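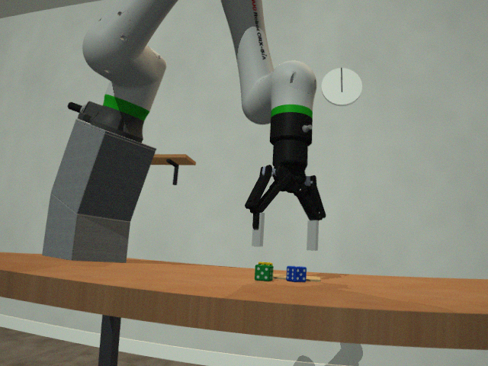 # plistell-letters

Plain-text transcriptions of letters to the editor from the *Plistell Courier*, plus a spreadsheet of topic labels. There are 2,000 letters. Please read the part about the labels before you build anything on them.

## What's in here

- `letters/` — one text file per letter, named by reel and position
- `labels.csv` — file name, topic, second topic (often blank), initials of whoever labeled it
- `reels.csv` — which of the 14 microfilm reels each letter came from
- `rejected.txt` — 135 letters we left out, with a short reason for each

Spelling is as printed. If a letter says "recieve," so does the file. Line breaks are gone, and words split across lines have been joined by hand. I would bet money that some were joined wrong.

## Where the letters came from

The reels were scanned at the Zamudio Library and run through Skundton, a text recognition program that claims to do well with old newsprint. I didn't find that it did. It read the classifieds fine and fell apart on anything near a fold. Every letter was then corrected by a person looking at the scan, and a second person checked the corrections on reels 1 through 6 only. Treat the later reels as rougher.

The scans are not included. The library has them and decides who gets to see them.

## About the labels

The topic list came with the first grant application, before anyone had read the letters. It shows. "Civic affairs" covers a water main, a mayor's haircut and a long fight over where to put a bench. "Other" is the most useful label in the file.

Two people labeled each letter on reels 1 and 2. They disagreed often, mostly over whether a complaint about taxes was about taxes or about the neighbor. We settled those by talking it over, and I don't believe that talking it over made the labels correct. From reel 3 on there was one labeler per letter.
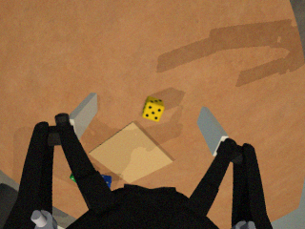 *By Nayeli Villanueva — last revised in April*

## What you should not use this for

**Public opinion.** These are the letters an editor chose to print. We have no idea what was thrown away, and the same few people wrote in again and again. A chart of "what the town cared about" made from this file is a chart of what the editor would put up with.

**Dating slang.** The paper reprinted old letters to fill space, sometimes without saying so. I caught several. I did not catch them all.

**Sentiment scores.** I tried the Fukow sentiment tool on reel 4. It rated a very angry letter about a dog as cheerful, I think on account of the word "delighted," which the writer did not mean. If your tool does better, show me the letters it got wrong as well as the ones it got right.

## Known problems

- Reel 9 has a damaged stretch. Gaps are marked `[...]`, and their length tells you nothing.
- Some signatures are missing. The paper printed "Name Withheld" on request, but it also dropped names when it ran short of room, and the two can't be told apart.
- `labels.csv` uses both "school" and "schools" as topics. They were meant to be the same thing — merge them yourself for now.
- Letters continued on a later page may be cut short.

## Fixes

Open an issue with the file name and the corrected line. For a label change, quote the sentence that convinced you. "The model disagrees" won't get a label changed.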